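Sethi Wetlands hide - is the western end still worth the walk?

Posted in: Trip reports and sites

mudflat_marg
Joined the forum in September 2022 and mostly read, so apologies if this has been covered. I've got a free morning coming up and I'm weighing up Sethi Wetlands against the Zondon treatment ponds for waders. Last time I did Sethi I only went as far as the first hide. Is the western end worth the extra distance, or has the water dropped too far? I have a bung knee, so I'd like to know before I commit.

Shahzad Minhas
Went out last week. The water's well down at the western end and the mud is good. Sharp-tailed Sandpipers, a few Red-necked Stints, one Marsh Sandpiper on the far side. The track is flat but it's rutted past the second gate and there's no seat until the hide. Allow 40 minutes each way if you're stopping to look at things.

greyteal
I'd go to Zondon. You can bird from the car, which matters with a knee, and the numbers are better. I had more than 500 Sharpies there on one pond.

Shahzad Minhas
More than 500 on one pond? Which one? I was there two days after your last report and I'd have said 100 across the whole place.

greyteal
Pond 4, the one with the broken fence. They come in on the high tide and clear out afterwards. If you were there at low tide you'd have missed them.

Shahzad Minhas
I was there at high tide.

Alaric Park
I do the monthly count at Zondon, so for what it's worth, our last figure for Sharp-tailed Sandpiper was 384 and that was every pond, with two of us counting. It's a good number for this early in the season. Pond 4 had most of them. I wouldn't rule out 500 on a particular day, but birds shift between ponds when a harrier goes over and it's very easy to count the same flock twice.

Marg, you need a permit for Zondon. It's free but you have to collect a gate key from the office and they close for lunch. Also take your own water, as the tap by the gate is recycled and not for drinking.
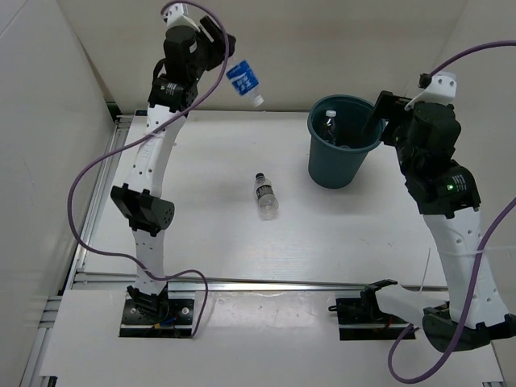 As for Sethi, the western hide had a couple of floorboards replaced over winter and it's fine now. The light is behind you in the morning and straight in your eyes by mid afternoon. If you're only going to do one and you want to look at birds properly, I'd pick Sethi and take it slowly. Zondon is better for a list.

greyteal
Fair enough on the double counting. I'd still put it at more than your 384.

mudflat_marg
Thanks all, very helpful. Does the rutted bit past the second gate get slippery? And do I need a scope at Sethi or will binoculars do? I've got an old Prelex 20x that weighs a tonne and I'd leave it in the car if I could.

Shahzad Minhas
Bins will do for the near mud. The Marsh Sandpiper was a scope bird. The ruts are dry clay at the moment, OK in boots.

tussock
Don't leave the scope. The hide faces open water and half of what's out there is a long way off. I carry a Zenel on a light tripod, and that's 400 metres of wading birds I wouldn't otherwise get a name on.

Alaric Park
I don't agree that you need one. With the water this low the stints are feeding quite close in. Sit for half an hour and they'll come closer again.

mudflat_marg
Sethi it is, no scope. I'll ring Zondon about the permit for another day. Will post a list when I'm back.

greyteal
Check pond 4 when you do get there.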